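Monday, late

Got to the lab at 4:30 and Nilmini was already there with the simulator up. She had the Kavanagh machine, so I took the slow one by the door. Chrysoula came at five after her chem section and brought the notebook back, which I had been looking for since last week.

We are still on the pick task for the class project. The Franka stands on its pedestal at the end of the cabinet and has to get hold of whatever the script tells it to. I set the run going at 412 trials before dinner and it quit after 54. The log only said the planner found no path. I read through the last few and they were all the same kind of thing, the elbow folding in too close to the base. Nilmini thinks our joint limits are set too tight. I think the start pose is bad. We tried hers first because it was one line to change, and it got us to 262 before it quit again. So she was partly right.
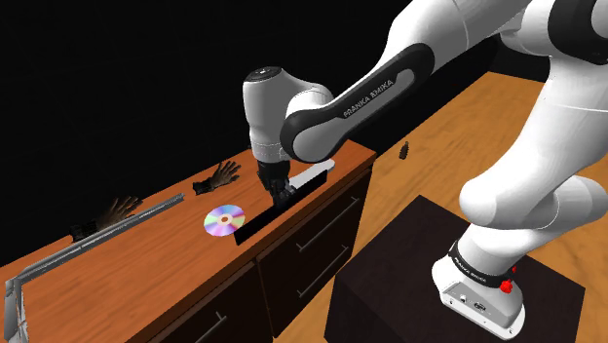
The thin black panel is the one I worry about. It stands on its long edge and the fingers have to come down on the top of it, so there isn't much room to be wrong. The disc is flat on the wood and I don't have a good idea for that one yet. Chrysoula wants to leave flat things for the end and get the tall ones working. I wrote that in the notebook with her initials so we remember who decided.

She also wants the clutter kept in. I had asked if we could take out the two hands and the metal rail at the back to make the trials load faster. She said the grading rubric gives points for a crowded surface, and I looked it up and it does. They stay.

Spent an hour on contact settings. With the friction low, the panel slid when the fingers closed. With it high, the whole thing jittered. I left it in between and wrote down the values on page 9. I don't really understand what the solver is doing there and should ask in office hours.

Nilmini named our branch "idenness" and won't say why. The old one was "brorkach," which was mine, so I can't complain.

Still to do: fix the start pose, rerun the full set, write the methods paragraph. The draft is due before the November break and we have half a page. Chrysoula says she will do the figures if I do the references.

Missed the 9 o'clock bus and walked home. Ate cereal. The new run is going overnight on the slow machine and I'll check it before class.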